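Black fabric on every wall and my closet booth still sounds like a closet
Posted in Home Recording by Ifigeneia Theodorakopoulos
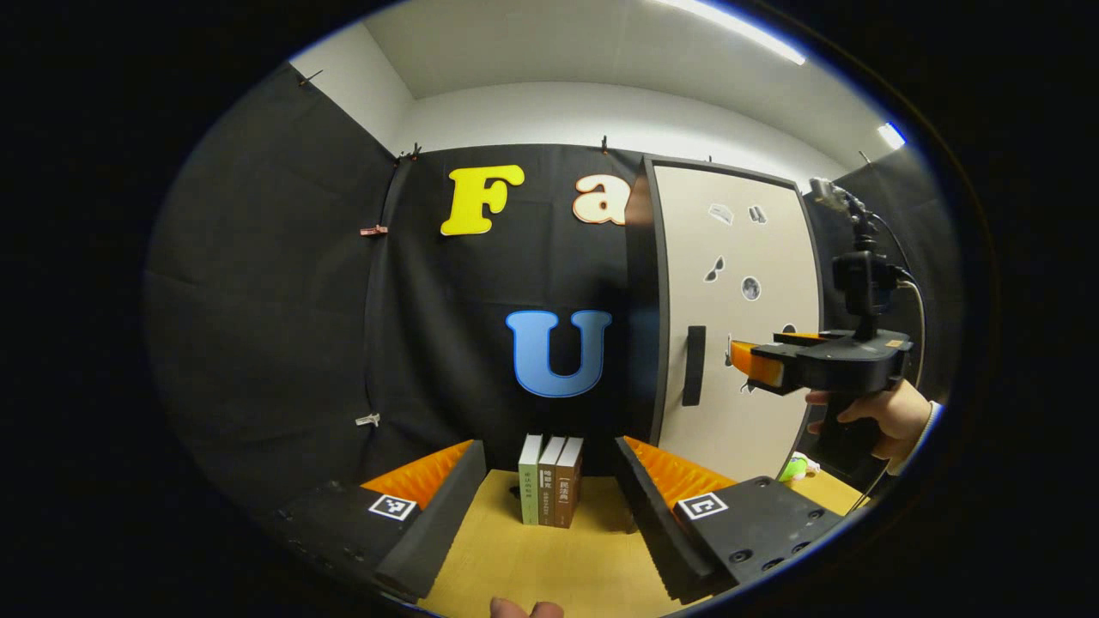
What I've got and what I've tried

I read audiobooks for a living, or for the portion of a living that audiobooks pay. In November I moved to a new apartment and gave up a very nice walk-in closet for a small booth, black fabric walls, white ceiling, a light wooden tabletop to read at. I assumed black fabric meant "studio." It certainly means "hot."

The recordings sound boxy. Male characters are worst: as soon as I drop my voice for the brooding duke, he appears to be brooding inside a cooler. The publisher's quality person sent back chapter 8 with the note "room tone?" and a question mark that I felt was rude.

So far I've added a second layer of the same fabric (no change), moved the mic closer (now I can hear my own lunch), and run the file through the Rakura plug-in on its "De-Box" setting, which took out the boxiness along with most of the consonants. I've spent $300 on this already and would like to stop. The book is 764 pages and the duke is in nearly all of them.

Is it the fabric? The ceiling? The duke?

Flistness

Get thicker fabric. I have velvet and mine sounds great.

Nahom Shiferaw

With respect to the velvet, thickness of cloth won't get you there. Fabric soaks up the high end, so the hiss and sparkle go away and the low-mid mud stays exactly where it was. Add a second layer and you've removed a bit more sparkle. You now have a duller box. Lots of people build this, me included – mine was moving blankets and I was very proud of it for a weekend.

What you're hearing is probably down around 300 Hz and below, and for that you need depth. Rigid mineral wool or dense fiberglass, four inches if you can stand to lose the space, wrapped in whatever cloth you like. Black is fine. Leave a gap behind it if there's room, even a small one. Start with the corners and the wall behind your head, in that order, and record a test after each panel before you buy the next. You may need less than you fear.

Then the two hard things nearest your mouth:

The table. A bare wooden top bounces your voice straight up into the mic a hair after the direct sound, and that makes a hollow, slightly phasey tone that people blame on the walls for years. Put a folded bath towel on it tonight. Free. If it helps, buy a piece of thick felt and keep the towel for bathing.

The ceiling. You don't say what it's made of. Clap once under it. If you get a papery little zing, hang a panel up there, and please screw the hooks into something structural. Tape is how I learned what a panel weighs.

Pull the mic back to a hand's width or a bit more and turn it slightly off to the side of your mouth. Working very close pumps up the bass, and your duke is bringing plenty of his own. After that, if there's still a lump, a narrow cut of two or three dB is all the EQ you should need. Sweep to find it. Don't use a preset with a name.

Ifigeneia Theodorakopoulos (original poster)

Towel is on the table. I'm annoyed by how much it helped. The clap test gave me a zing and also a neighbor. Ordering mineral wool Wednesday when I get paid.

Bindis

I'd add one thing about heat before you pack four inches of insulation in there. Take breaks, and let the air change with the door open while you're at it. I used to do long sessions in a sealed closet and my last pages always came out slow and slurry. I thought it was my acting.

Also check your chair. Mine creaked for an entire western and a reviewer complimented the saddle noises.

Flistness

Velvet also looks nice on camera.

Nahom Shiferaw

She doesn't record on camera.

Flistness

She could though.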